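4. Running the Mavley evaluation set

This section covers the simulated pick-and-place trials used to compare a trained policy against the Wurmont baseline. Complete Section 3 (installation and asset check) before you start.

4.1 Prepare the task file

1. Open the task file and set the episode limit to 500 control steps.
2. Set the number of seeds to 12. Fewer seeds give success rates that shift too much between runs to be compared.
3. Enter the language instruction exactly as it appears in the task list. Do not add a period.
4. Set the control rate to 10 Hz. The policy checkpoints were trained at this rate and will overshoot at any other.
5. Save the file and run the validator. Fix all errors before you continue.

Note: The seed controls object placement and floor texture. It does not change the arm base position.

4.2 Check the scene before the rollout

6. Load the scene with physics paused.
7. Render one still from the evaluation camera and compare it with the task entry.
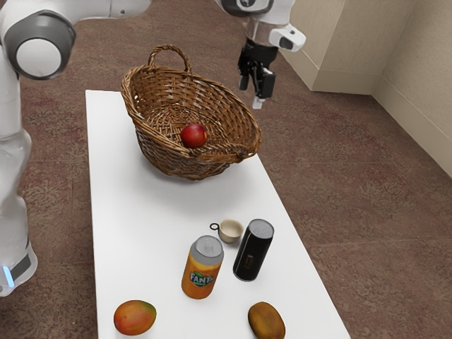
Scoring depends on the containment test, and the test reads the scene state at reset as well as at the end of the episode. An object that is already inside the target when the episode begins is logged as "preplaced" and earns no credit. In the layout shown, the red fruit in the basket falls under this rule, while the mango and the kiwi lie on the table and can be scored. The cans and the cup are distractors unless the instruction names them.

8. Confirm that the gripper is empty at reset.
9. Resume physics and wait for the "settled" flag.

Caution: Do not start the policy before the flag is set. Round objects can roll during settling, and the logged start poses will be wrong.

4.3 Run and score

10. Start the rollout with logging on.
11. When all seeds are done, run the scoring script on the log folder.
12. Check the "preplaced" column before reading the success rate.

Note: Containment is tested against the inner volume of the basket mesh, with the handles left out. Earlier releases used the full bounding box and passed objects that were resting on a handle. Scores from before build 779 must be recomputed.

Report scoring faults to Catriona Rutherford. Questions on the Nalitz asset pack go to Sohail Virk.

Section last revised Oct 31, 2025.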